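Small beads on a white table

Baldur Skov has made bead jewellery since he stopped driving the bus to Orley. I visited him on Sun 25 August, and before the coffee was ready he already spoke about thread.

"People buy the cheap elastic and then they are angry at the beads," he told me. "The beads did nothing wrong."

He learned the work from a neighbour, Mrs Vigfúsdóttir, who sold necklaces at the summer market. In July he sold 33 pieces there himself, most of them very small. Pink is the colour that customers ask for, and he likes to put one pearl bead in a pink loop. "The eye needs a place to stop. With two pearls it becomes a discussion."
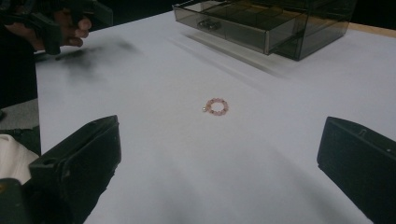
I asked how he keeps order with so small things. He answered that he prefers drawers he can see through, and that he works on a white surface, where a dropped bead is easy to find. On his old brown table he lost beads every evening. "I found them later with my feet," he said.

He does not want a shop. A friend in Tovik has offered him a shelf, but he is afraid that he would begin to make the same ring again and again. At the moment he is trying a darker red, and he is not sure about it yet. "My daughter says it looks like berries. I must ask her if this is good."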